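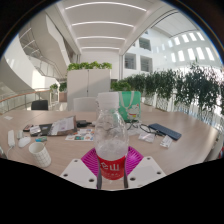 Software Engineer, Perception and Trajectory Tooling (Manipulation Data)

Employer: Clomport
Location: Brusell, on site, with up to 3 remote days per week once onboarding is complete
Contract: permanent, full time
Openings: 2
Team: Rinora
Reports to: technical lead, Rinora
Start: April or by agreement

About the team

Rinora is Clomport's software stack for turning hand-held gripper recordings into training data for manipulation policies. An operator carries the gripper through a task in an ordinary room. The wide-angle camera on the tool records video, and the stack recovers the tool pose, the finger opening and the contact events. The output is a set of trajectories in a robot-neutral format, which the planning group then retargets to arms with different kinematics.

The hardware is stable and is maintained by another group. The open work is in software: calibration, state estimation, segmentation of episodes, quality filtering, and the tools that let a reviewer find out why an episode was rejected. The team writes mostly C++ and Python. Batch processing runs on an internal cluster, and interactive tools run on the desk machines.

Recordings are made in offices, kitchens, workshops and shared areas of buildings. Tables are left as they are found. A bottle to be grasped may stand among cables, papers, cups and chargers, with daylight coming from one side and long ceiling lights overhead. Most failures in the pipeline originate in conditions of this kind, and you will spend a good part of your time on them.

The problems you would work on

Pose estimation. The current estimator fuses fisheye video with inertial data and builds a sparse map for each session. It performs well in rooms with stable texture at mid range. It degrades when the near field is dominated by the fingers and the held object, when the background consists of plain white surfaces, and when reflections on a glossy tabletop are tracked as if they were fixed points. We need masking that adapts to the held object, and a relocalization step that can recover a session after tracking loss without discarding the first half.

Transparent objects. Clear plastic returns little usable signal to our present segmentation model. Labels and caps are detected reliably, while the body between them is often assigned to whatever stands behind it. The resulting object masks are split, and the grasp point estimate moves toward the label. Work has started on a shape-prior approach. It has no owner.

Finger state. Opening width is estimated from the image, using the visible geometry of the ribbed fingers. Under load the fingers bend, and a bent finger at one width can resemble an unloaded finger at another. The estimator should report width and deflection separately, with calibrated uncertainty for both.

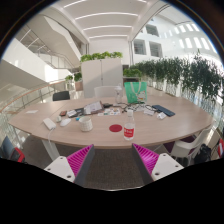

Episode segmentation and review tooling

A session is recorded as one continuous stream. It contains approaches, grasps, releases, regrasps and idle motion. The segmenter cuts this into episodes with a small set of hand-written rules applied to finger width and tool velocity. The rules work for single pick-and-place tasks. They break on tasks in which the operator opens the fingers to reposition near the object, and on any approach that is abandoned.

You would replace the rules with a learned segmenter and keep the rules as a fallback with the same interface. Reviewers must be able to see which of the two produced a given cut.

The review tool is a desktop application that plays back an episode next to its estimated trajectory. It loads slowly on long sessions, and its timeline cannot be filtered by rejection cause. Reviewers currently export the rejection log and search it as text. A redesign of the data layer has been agreed on and specified. The implementation is part of this job.

Retargeting interface

Trajectories leave Rinora through a library called Mikuš, which checks them against a robot model for reach, joint limits, velocity limits and self-collision. Mikuš is maintained by the planning group. The interface between the two code bases was designed for one arm and carries several assumptions from that time, including a fixed tool frame and a constant sample rate. One of the two people hired will take over the interface and agree on a revised version with planning. The other will concentrate on perception. Please state in your application which of these you prefer, or that you have no preference.

Duties

- Maintain and extend the visual-inertial pose pipeline, including fisheye calibration and time synchronization
- Design and train models for object and finger masking in close-range, wide-angle video
- Write the learned episode segmenter and its evaluation suite
- Implement the new data layer of the review tool
- Keep the regression set current. It now holds 73 sessions, each with a reference trajectory and a list of known defects
- Diagnose failed sessions and document the cause in the issue tracker
- Review code from other team members, normally within one working day
- Take part in recording sessions when a fault cannot be reproduced from stored data

Required

- Degree in computer science, robotics, electrical engineering, applied mathematics or a related field, or equivalent work experience
- At least 2 years of professional software development in perception, state estimation or robot control
- Good modern C++ and good Python
- Working knowledge of camera models, in particular wide-angle and fisheye projection, and of what undistortion does to feature quality near the image border
- Experience with nonlinear least squares, factor graphs or filtering, in code that other people have used
- Ability to write a clear technical report in English

Useful

- Training and deployment of segmentation or tracking models
- Motion planning, inverse kinematics or trajectory optimization
- Desktop or browser tools for inspecting time-series and video data
- Experience with imitation learning, on either the data side or the policy side
- Hardware time synchronization

Applicants who meet the required points and none of the useful ones should still apply. Experience with a particular robot brand is not needed. 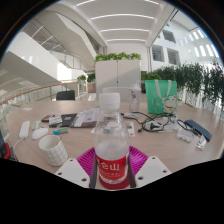
Photo: Clomport, Rinora recording set

Working conditions

The office is in Brusell, a short walk from the rail station. Each engineer has a desk workstation and access to the cluster. Recording takes place in shared rooms that can be booked by anyone on the team, and gripper units are signed out at the lab desk. Core hours are 10 a.m. to 3 p.m. The remaining hours are set by the employee. There is no on-call duty.

Onboarding covers the calibration procedure, the session format and one supervised pass through the regression set. New engineers record, process and review a session of their own before they change estimator code. Remote work begins after this phase.

Code is developed on short branches and merged after review. Any change to the estimator or segmenter must be run against the full regression set, and the report is attached to the merge request. A change that improves the mean pose error and makes the worst session worse needs written approval from the technical lead.

Publication is possible where the work permits it. Requests are decided by the technical lead and the planning group jointly. Conference travel for accepted papers is paid.

Salary depends on experience and follows the Clomport engineering scale, which is sent to every applicant invited to the first interview. Relocation costs within the country are refunded against receipts. Relocation from abroad is handled case by case, and visa sponsorship is available.

How to apply

Send the following through the careers page, under Rinora Software:

1. Resume, PDF
2. A cover note of one page or less, stating your preferred focus
3. One code sample you wrote yourself, or a link to one, with a short note on what you would change in it now
4. Earliest possible start

Reference letters are not required at this stage. Please do not send material covered by a confidentiality agreement with a current or former employer.

Selection

The first interview is a video call on your background and the code sample. The second is a technical session on site or remote, at the applicant's choice. You will receive a short recorded episode with a tracking fault, the estimator log and read access to the relevant source files. You will be asked to locate the cause and to describe a fix. Writing the fix is not part of the session. You may use your own editor and any reference material.

Applications are read in the order they arrive, and the listing is taken down once both positions are filled. Technical questions about the role can be sent through the contact form on the same page, with "Rinora Software" in the subject line.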